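Can a Weather App Really Know It Will Rain at 3 O'Clock?

Your weather app says rain will start at 3 o'clock. You look outside. Blue sky. Should you believe it?

Maybe. But ask some questions first.

A forecast begins with measurements. Weather stations check the air temperature, the wind and the air pressure. Balloons and satellites check higher up. Then computers use math to work out what the air might do next.

The trouble is the gaps. Say the nearest station to your house is in Holtbridge, 26 miles away. What is the air doing in between? The computer has to fill that in with its best estimate – and a small mistake today can grow into a big one by next week.

So what does "90 percent chance of rain" mean? It doesn't mean rain for 90 percent of the day. It means that if you had lots of days with that same forecast, you'd expect rain at your spot on nine out of every ten. One would stay dry.

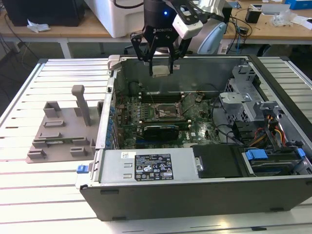 Hughes
Science writer, Vallden Kids

Try checking for yourself. Write down what the app says each morning in July, then write down what really happened. Do the same for the forecast a week ahead. Which one would you trust with your picnic?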